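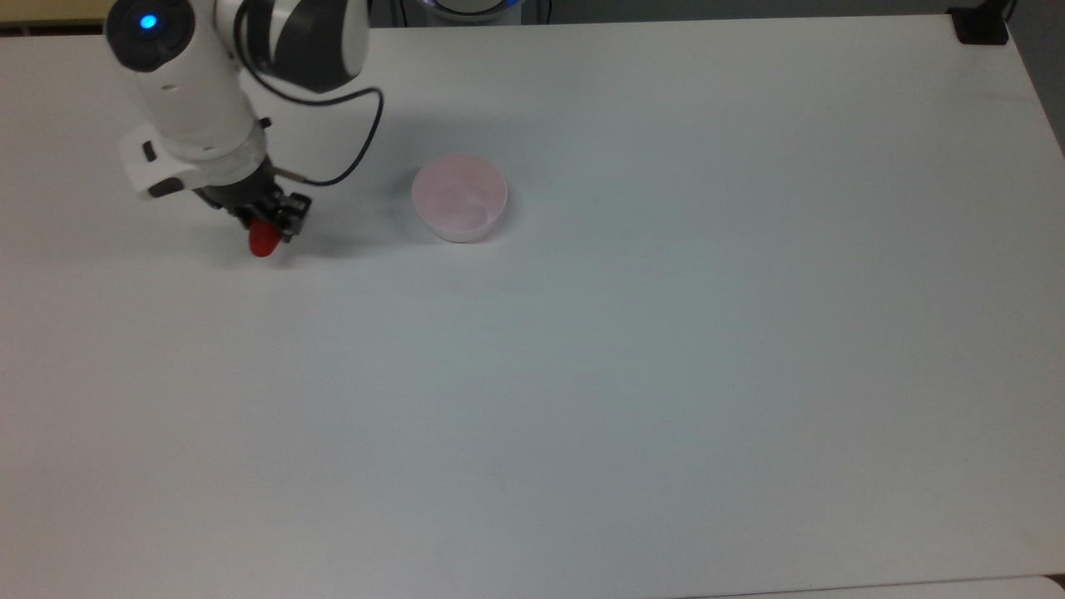
Best white table and bowls for sorting play food? (and how do I keep the table white)

Posted in Home and Family > Play and Craft

Hello all, I hope this is the right corner of the site, and do please move me if it isn't. I look after my two grandchildren one afternoon a week and all through August, and we've got into a lovely habit of sorting games at the big white table in the back room. You'll know the sort of thing. A heap of little toy fruits and oddments, a few bowls, and everything has to find its home. The younger one is mad about anything red and strawberry-ish and will happily pop it in a bowl and tip it out again until teatime.

My trouble is threefold, if you'll bear with me. Firstly the table, which was a hand-me-down from my sister and was beautifully white when it came, has gone a bit grey where small hands go, and there's a pinkish smudge near one end that I'm fairly sure came from a red felt tip or possibly from real strawberries (we had a bowl of those as well, the same afternoon, which was a mistake on my part). I've tried washing-up liquid and a soft cloth and got some of it off. I daren't scrub.

Secondly the bowls. I've been using my cereal bowls, but they're heavy china and the noise when one goes over is dreadful. I'd like something light, round and plain, not too deep, so that a small child can see what's inside without standing on the chair. I rather fancy the pale see-through sort in pink, but my daughter says they scratch and go cloudy. Do they?

And thirdly, is there a sensible way of setting the game up so that it lasts? At present I put everything out at once and it ends in a muddle. I'd love to hear how other people do it. The children are two and five, so it has to suit both, though I do keep the tiny pieces well away from the little one.

Thank you so much in advance. I've had such kind help here before with the curtains.

Noemi Begay

Flindley

Hello Noemi, what a nice way to spend an afternoon. We had a white table for years when ours were small, so I can help with that part at least, and I have opinions on the rest which you're welcome to ignore.

Find out what the top is made of before you put anything stronger than washing-up liquid on it. If it's a hard wipe-clean surface you can usually go a step further with bicarbonate of soda mixed with a little water, as thick as toothpaste. Dab it on the smudge, leave it for five minutes, and wipe it away with a damp cloth going round and round very lightly. Then rinse the cloth and go over it again, or you'll get a chalky bloom when it dries which looks worse than the stain did. If it's painted wood I'd be more careful, as I once took a neat little patch of gloss off my mother's dresser and had to stand a plant on it ever after.

Do try it underneath first, or on the edge that faces the wall.

For felt tip, a dab of surgical spirit on cotton wool often shifts it, but again not on paint or varnish, and with the window open and the children somewhere else. Fruit is usually easier than pen if you catch it early. If it's been there since last summer it may have settled in for good, I'm afraid, and in that case I'd stop worrying. The general greyness is most likely just a film of hand cream and biscuit. Warm water with a small splash of white vinegar got ours off, though you mustn't use it if the top turns out to be real stone.

On bowls, your daughter is right that the see-through ones go cloudy, but in our house that was the dishwasher and not the playing. Wash them by hand in warm water, dry them with something soft and they stay nice for a long while. I'd go for one with a flat base and fairly straight sides. The very rounded ones rock about when a little one leans on the rim.

Marchetti's Mum

pink plastic picnic bowls from the supermarket, end of summer they're nearly giving them away. we've got loads. they do scratch a bit but the kids don't care and neither do I

also put a tea towel under them if it's the noise that bothers you

Vestton Lane

Good evening Noemi, and I do agree with Flindley about the table. I ran a toddler group in a church hall for a good many years and then did the same sort of games at home with my own grandchildren, so I'll have a go at your third point, which hasn't been touched yet.

The thing I'd change is how much you put out. Start with a clear table, one bowl and one piece. It sounds terribly dull, but a single bright red strawberry on a plain white table is very hard for a two-year-old to resist, and there's only one place for it to go. Let the little one put it in, make a great fuss, and tip it out again. Then bring out a second piece of the same colour, and so on. When they're quite sure of red, fetch another bowl and bring in yellow.

For your five-year-old you can play the very same game and make it harder. We used kitchen tongs, the small sort for sugar or for lifting pickles out of a jar. Picking up something rounded with tongs is much trickier than it looks, as it wants to shoot off sideways, and mine would concentrate on it with their tongues out. Begin with the bowl close by and then move it a hand's width further off each time. If the piece gets dropped on the way, back it goes to the start. You can have the younger one be the judge, a job they all seem to adore.

A few odds and ends that might save you some bother:

Keep the pieces in a lidded tub on your own side of the table and hand them over yourself. Once the tub is within reach the game is finished.

Choose pieces that are a decent size. If it would fit inside the cardboard tube from a toilet roll, it's too small for a two-year-old. Some toy strawberries are fine and some are really quite tiny, so go by the tube and not by the picture on the packet.

Put the bowl a little way in from the edge, otherwise the elbow gets it.

Stop while they're still enjoying it. Ten minutes was plenty with mine, and they'd ask for it again after their snack.

I shouldn't buy a special set, either. I was given one with 32 pieces, all very smart in a wooden tray, and we only ever used the fruit. The rest is still in the cupboard under the stairs with the Christmas lights.

As for real strawberries, we had those afterwards, in the kitchen, with bibs — I learned that one the same way you did!

Noemi Begay

Oh, thank you all, how kind. I've had a look underneath and it is a wipe-clean top, so I tried the bicarbonate on the edge by the wall and no harm done. The grey has come up very well with the vinegar and water. The pink smudge is fainter but still with us, and I shall have another go in the morning with the surgical spirit while the house is quiet.

I've ordered two of the pale pink bowls, flat-bottomed as advised, and I've dug out my mother's sugar tongs for the elder one. Vestton Lane, may I ask whether you gave both children the same bowl or one each? I can see there being words over it.

Vestton Lane

One each, my dear, and the same colour!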